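4.5 Checking the grip on small tools

Do this section after the fingers are fitted and the wrist camera is giving a picture. The Trundier arm must be clamped to the bench.

1. Switch off the arm at the wall and tighten the 4 screws that hold the fingers to the palm.

2. Lay a cutting mat in front of the arm. Keep the tool tray beside the mat, clear of the elbow.

3. Switch on and wait for the green light. Open the gripper fully.

4. Place a thin screwdriver between the fingers and close the gripper at speed 5.

CAUTION: Keep your own fingers away from the palm. The gripper does not stop when it meets skin.

5. Raise the arm by 13 mm and leave it for a minute. If the tool sags, go back to step 1.

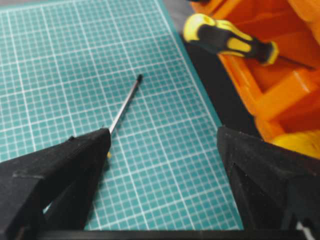 6. Lower the arm until the tool rests on the mat, then open the gripper.

Note: Fingers printed from the older Onholm files have a shorter ledge. Set the grip force to 4 for these.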